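4.2 Small containers and the things that close them

Boxes with lids are an old favorite in studies of household handling, and small ones remain the most annoying. A tin that sits in the palm gives the fingers very little to push against, and the lid and the body tend to travel together. Our catalog, compiled by Chrysoula Andreadis, lists 412 household items, of which 19 are closed by a clasp, a lock or a lid. We gave these more time than their number deserved, mostly out of stubbornness.

Decoration turned out to matter more than we had planned for. A plain tin shows its seams. A tin dressed up as a famous painting hides them in the weather, and the night sky is especially good at this — swirls run up to an edge and the eye keeps going. Locks are more candid. A keyhole in a different color from the body is as close as hardware comes to giving directions. 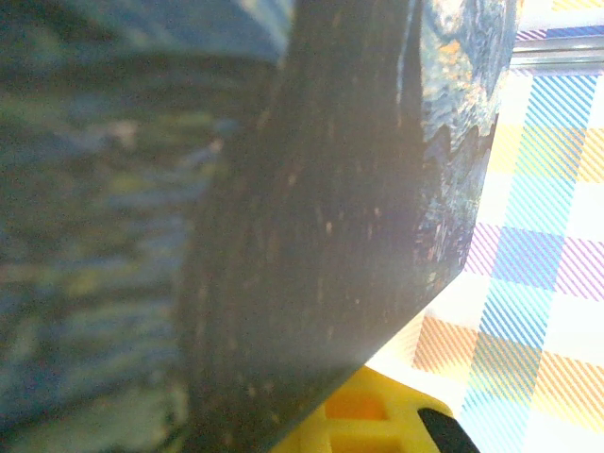
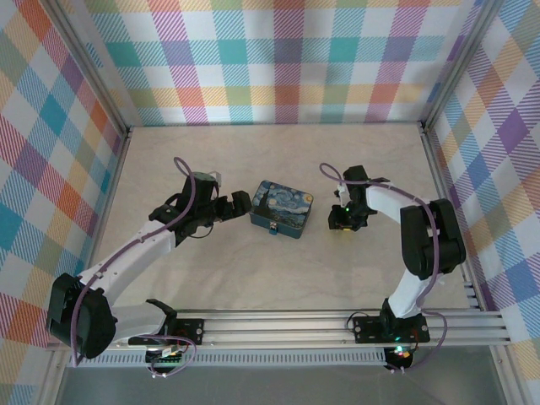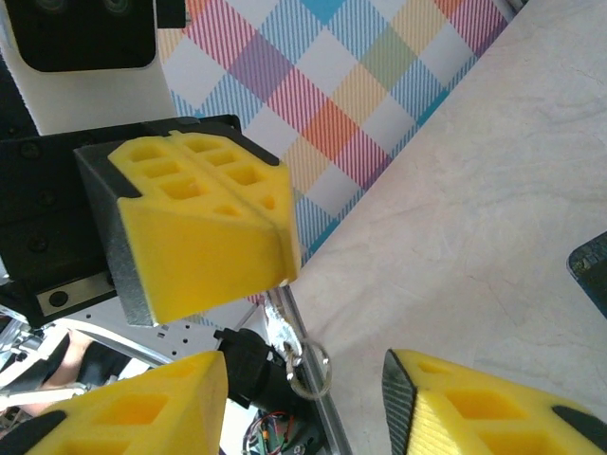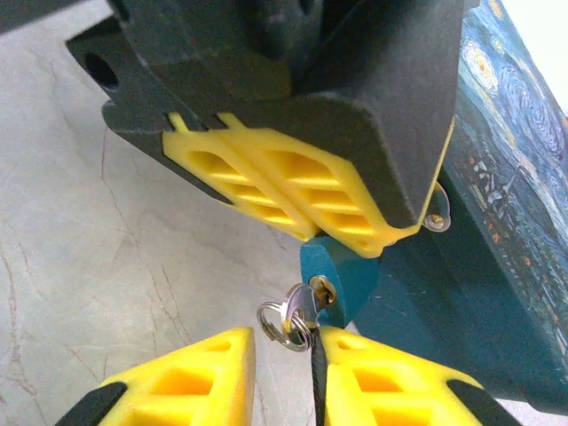

Figure 8. Views from the small-container set. Second view: the Starry Night tin, with its blue clasp at the front edge. Fourth view: teal-blue object with a key in its brass-colored keyhole and a split ring through the bow of the key.

We score a closure on two questions, following the Humska scheme: can its parts be told apart by looking, and can they be told apart by touch. The scheme was drawn up for kitchen jars, and it shows. It has a generous entry for screw threads and nothing at all for keys, so Ofori added one, along with a note on key rings, which swing about and get in the way of everything. We kept the note.

Scores ran from zero to 9. The two raters agreed on most items and disagreed at length on clasps, which one rater considered part of the lid and the other considered a personal insult. Clasps are therefore reported separately in Section 4.3.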